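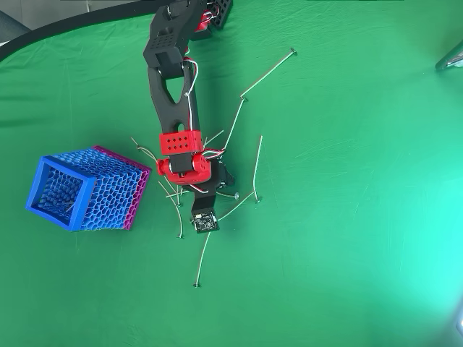 The arm and its honeycomb basket, with plenty still lying on the green cloth.

19/06/2024

Well, dear diary, I promised myself I would write down the bad days along with the good ones, and today qualifies. My tea has gone cold beside me and I'm going to tell it all anyway, because Adaeze says I only ever remember the funny parts afterward and then make the same mistake again (she's right, bless her).

We had the little red and black arm set up on the green cloth for the wick job. The idea is simple enough to explain to my mother, and I have, twice: it reaches down, pinches up a candle wick, carries it over to the basket and lets go. The wicks come from Jurkholm in bags of 64, thin things with a round metal tab on one end, and they tangle if you so much as look at them. I do love that basket, by the way, all blue and pink like something from a candy store.

The morning was lovely. I put the kettle on, Adaeze read me bits of her sister's letter, and the arm kept picking away as if it had been doing it for years. Then a little before lunch the gripper closed on a wick and didn't stop closing. It squeezed and squeezed, and the motor started up that awful thin whine I remember from May, when we cooked the first one. I said "oh no, oh no" and did the very thing I have told every visitor not to do. I put my hand in to pull the wick free.

The arm dropped. It isn't a big arm and it didn't drop far, but it came down on my knuckles with the fingers still clamped, and I yelped loud enough that Adaeze came running and yanked the plug out of the wall. I have a red mark and a small blood blister, nothing more. She was very kind about it and also quite cross, which I deserved.

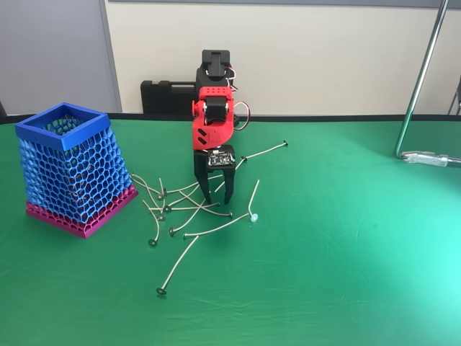

What we think happened

After soup and a sit-down we went through the log together. The fault shows up at line 885: the gripper motor reports an overload, the Nokari software shuts off power to every joint at once, and of course with no power there is nothing holding the arm up. So the shutoff did what it was written to do, and my hand was underneath it! I had always pictured a stop as everything freezing politely in place. Why the gripper kept squeezing in the first place we still don't know for certain. Adaeze suspects the wick slipped sideways between the fingers, so they never reached the position they'd been told to reach and simply kept pushing. I think she has it, but I'd like to see it happen again, with my hands in my lap this time.

For now we've lowered the squeezing force, and the pause after an overload is set to 3 seconds with the shoulder still powered, so it can be brought down gently. I wrote to Danladi to ask whether he has a spare gripper motor, because this one smells faintly of burnt toast and I don't trust it. Adaeze is going to put a big stop button on my side of the table, where I can reach it without leaning over.

My knuckles are throbbing a bit as I write. I'll put some more ice on them and go up to bed.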